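# Lindari hand-held gripper pair: worth the money for demo recording?

**tarn_hollow**
Looking at the Lindari two-hand kit for recording demonstrations. Quote came back at 3,000 for the pair with cables, mounting plates and a year of software. The other candidate is the Punix set, which is cheaper but has a longer lead time and no head camera bracket. We would be recording table-top tasks: opening boxes, putting lids on, sorting small parts. Does anyone have hours on the Lindari? Mainly interested in cable life, jaw wear and how much of the recorded data gets thrown away.

**mwakyusa_w**
We have had a pair since June last year. Short version:

- Jaw play was within spec on delivery and still is on the left unit. The right one needed the pivot screw tightening twice.
- Cables are the weak point. The strain relief at the body is too short and the outer sheath splits there. Lindari replaced one free of charge and billed us for the second.
- Calibration takes about as long as the manual says if you do it on a flat surface and leave the units plugged in first. From cold, the width reading drifts for a while.
- Export works. File naming is poor.

I would buy it again, but I would ask for spare cables in the quote.

**gantry_bob**
Disagree on buying again. We sent ours back. The weight is fine for a ten-minute trial and not fine for an afternoon. Two of our operators had sore thumbs by the end of the first week, and the grip is the same moulding for every hand size. The Punix handle is adjustable.

**mwakyusa_w**
The handle is fair criticism. We limit sessions to 62 minutes, an odd number that comes from how our task lists divide up, and swap operators after that. No complaints since. How long were yours running?

**gantry_bob**
Half a day with a lunch break. I accept that is long. The sales sheet said "all-day comfort", so I tested it all day.

**tarn_hollow**
Useful, thanks. What about rejects? The supplier says the software flags bad recordings by itself.

**mwakyusa_w**
It flags dropped tracking and nothing else. It will pass a recording in which the lid was never closed. We review by eye. On our last box task, 123 recordings went in and 5 were rejected, all for tracking loss when one gripper passed behind the other. Your figure will depend on lighting and on how tidy the operator is.

**sidings**
Is that with the Warraich tracking software or the one in the box? We found the bundled one lost the left unit whenever it dropped below table height. Warraich costs extra but held on.

**mwakyusa_w**
The bundled one, version 2. We keep both hands above the table edge, which we had to train people to do. I have not tried Warraich.

**gantry_bob**
So the operator adapts to the software. That is my complaint with the whole kit. For that price it should be the other way round.

**umdale_lab**
Posting from Umdale. We evaluated both kits and went with the Lindari, for reasons that may not apply to you. The Punix jaws are wider and would not go into the smaller containers on our list. The handle on the Punix is better, as gantry_bob says.

Practical points from our set-up. Run the cables back along the forearm and put a loose tie near the elbow. If they hang straight down from the body they catch on the table edge and pull the wrist round. Hang dark cloth at the sides of the work area if you have windows.
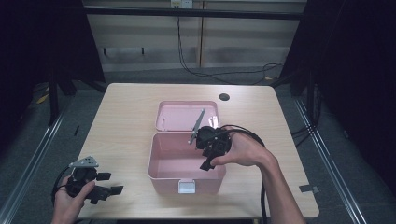
On hinged lids, tell operators to finish one hand's move before starting the other. The tracking copes with both moving, but the recordings are easier to cut into steps afterwards. We also fix the starting position of each object with a pencil mark on the table and rub it out when the task changes.

**tarn_hollow**
Did you get spare cables included?

**umdale_lab**
One per side, after asking. They were not on the first quote. The revised one is dated 7th May, if it helps you argue for the same terms.

**sidings**
Ask about the software renewal as well. Ours went up in year two and there was no warning on the order form.

**gantry_bob**
And get a trial unit for longer than ten minutes.

**tarn_hollow**
Have asked Lindari for a two-week loan, spare cables and the renewal price in writing. Punix have been asked for jaw dimensions. Will post the replies when they come in.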